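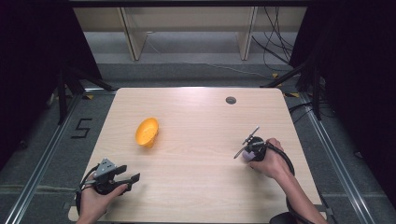

Nirnow open day, Urkport

I finally got along to the Nirnow open day on 2026-04-10, and I'm so glad I did! Pirjo Lindqvist showed our group through the demo bays (52 of us, all trying to stand at the front) and Venla Toivonen answered every question I threw at her, even the silly ones. I didn't take nearly enough photos, as usual.

Bay 5: the hand-held grippers, one for each hand, with the yellow bowl on its side on the table. I could have watched this one all arvo. Venla says the team has 1,628 recordings of table tasks so far and wants plenty more by September – bowls, cups, cutlery, the lot.

My favourite colour of the day was that bowl, by the way. I've been looking for one like it for my kitchen ever since.

Next open day is at the Ellberg site. Bookings go through the front desk, and I've already put my name down!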